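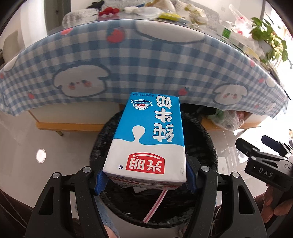
3 min read

Troltthorpe, 8 May 2019. I've been bugging my colleagues to let me write this one myself, and they finally gave in! I'm Snædís Skov, I run the household manipulation group at Torkow, and today we're releasing our results on teaching robots to throw things away.

Yes, trash. It sounds like the dullest chore in the house, and for a robot it's a surprisingly hard one. A carton dents if you squeeze it, a wrapper weighs next to nothing, and the bin is never where it was last time. So we skipped the lab bench and collected our training data in people's homes, using hand-held grippers. A person does the chore with the grippers, a camera on the tool records it, and the robot learns from the recordings (no robot has to leave the building, which our insurance people loved).

We ended up with 3028 demonstrations from 32 homes. Living rooms, mostly, with all the clutter left right where it was.

What's new is how we handle letting go. Our earlier policy, the one we talked about in January, was fine at grabbing and pretty hopeless at releasing. It would hover over the bin, or open up too soon and drop things on the rim. Manikandan Kaimal had the idea of training a separate little model on just the moments before and after the jaws open, and then blending it back into the main one. We call it Jemosberg, after the street his first apartment was on.

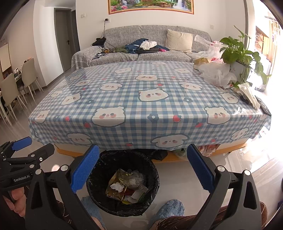

Jaws open over a lined bin during home data collection.

We tested Jemosberg in 7 homes that weren't in the training set, and missed drops fell by nearly a third compared with the January policy. I was hoping for more, to be fair! Soft plastic bags are still a mess. They cling to the finger pads and the robot thinks it's done when it isn't.

"I'd like to see it cope with a bin that somebody kicks halfway across the floor," says Vikas Nigam, who ran the home tests. "Right now it gets there, but slowly."

The write-up and the training code are out today. The recordings will follow once Mawuli Zakaria has finished blurring mail and family photos. If you'd like to try the method on your own arm, write to the Torkow press desk and they'll pass you along to me.

Related
Torkow and Kulkarni extend their gripper partnership
Jonatan Öberg on sorting laundry with two arms
January update: why our robot wouldn't let go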